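Mirno 165 Manuscript Display Case

Shares 165 | Comments 2

The Mirno 165 is a flat display case for letters, manuscripts and other single sheets shown to the public before sale or on loan. It is made by Firkex and supplied to auction houses, libraries and private collections through Hettiarachchi. The case may be placed on any level table or on the matching stand, which is sold separately.

The viewing area accepts documents of up to 800 mm in width. A hinged lid carries laminated glass with an ultraviolet filter, and the base is lined in undyed cotton over an inert board. Paper does not touch metal or wood at any point.
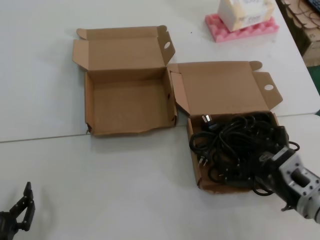 Lighting and climate

Light is provided by a single low strip along the rear edge of the case. The strip may be dimmed from the side panel and switches off after a set period without visitors. Its driver is housed outside the display chamber, so that warmth from the electronics does not reach the document.

Humidity is held steady by a tray of conditioned gel beneath the lining. The tray is drawn out from the front while the lid remains locked. Gel should be checked monthly during the heating season, and more often where the public doors stand open for long periods – a common condition on viewing days.
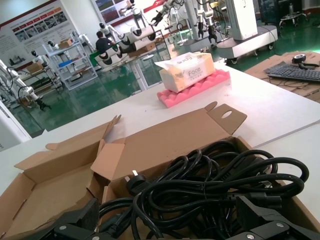 Black power cords in an open cardboard box.

Security

Each case is fitted with 2 locks, keyed differently. The keys may be held by separate members of staff where the terms of a loan or consignment require it. A contact sensor in the lid can be connected to the alarm system of the building.

The case weighs about 900 newtons when fully assembled and should be lifted by trained handlers using the recessed grips. It should not be moved with a document inside. Institutions that exhibit bound volumes should order the deeper Mirno case, as the standard lid does not leave enough clearance for a cradle.

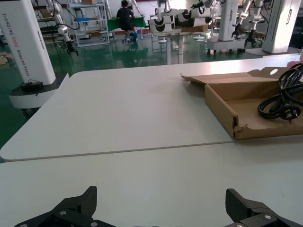 Clearance figures for both models are given in the Firkex planning guide, which is available on request. Prices are quoted by Hettiarachchi according to the glass selected and the place of delivery. Orders received before November are normally delivered for the spring sales. The standard case may be inspected by appointment at the Morkside showroom.

Comments (2)

readingroom_east
We have used this case for a run of signed letters. The lining is very good. The second key is stiff and we would like to see that improved.

paperandink
Is the older gel tray compatible with the current base? The planning guide does not say.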